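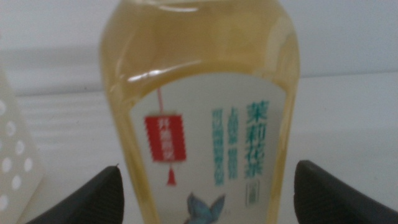 Jasmine tea bottle between the open fingers, wrist camera view.

Most home arm builds I read about spend their money on the arm and their patience on the software. I think the order is wrong. The fingers deserve both first.

My arm is a Kavent kit on a bench at the Nisgate shared workshop. I have logged 539 grasp attempts on it. Of these, 173 failed, and all but 50 of the failures came down to finger shape or pad material. A better planner would not have saved them. Clear bottles are the hard case. The plastic gives under load, the curved shoulder throws a highlight into the camera, and the printed label is often the only part of the surface with usable texture.

The usual advice is to close slower and train longer. I tried that in July and gained very little. Reprinting the fingers with a wider contact face took 10 hours and did more than the whole month of tuning.

There is a fair objection: fingers shaped for bottles are worse at flat parts. Mine are, and I accept it. A shop arm does a few jobs over and over, and swapping a finger pair takes two screws. Tadis publishes its finger mounts with full dimensions. Other kit makers should do the same before they ship another firmware update.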